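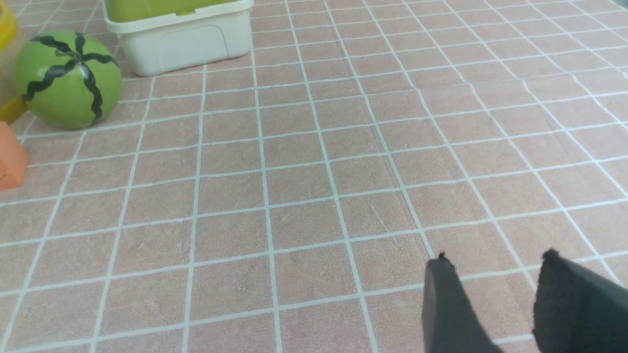
July 16, 2023 – watermelon day

Back at the Zamano bench this morning, me and the toy watermelon again. I've been teaching the arm by remote for 27 days now and I still lean my whole body to the left when I want the gripper to go left, like a kid playing a racing game!

The job sounds so easy. Steer over to the melon, close the fingers around it, lift, carry it across the pink grid mat and let go in the white container. The trouble is that it's a ball. Blocks forgive you (I love blocks, I could do blocks all day) but if one finger touches the melon before the other one does, off it rolls and I get to start over. My first 4 tries went exactly that way and I said a few words I hope the Nokden software doesn't record.

What helped was slowing way down for the last little bit. I opened the fingers wide, came in from straight overhead, and watched the wrist view instead of looking across the table. I kept my thumb light on the squeeze too – those dark pads grip better than I expect them to, and I always want to crush things. After lunch I had three good ones in a row and did a small dance in my chair.

The counter says 903 demos for the whole Subramaniam set, mine and everyone else's. I threw out two of today's because I'd stopped halfway to scratch my nose, and I don't want the arm learning that a pause there is part of the job.

My wrist is sore tonight, so it's an ice pack and the couch. Tomorrow I want to try starting the arm farther from the melon, over on the right side of the mat, and I need to remember to charge the Drolent controller. It's still in my bag.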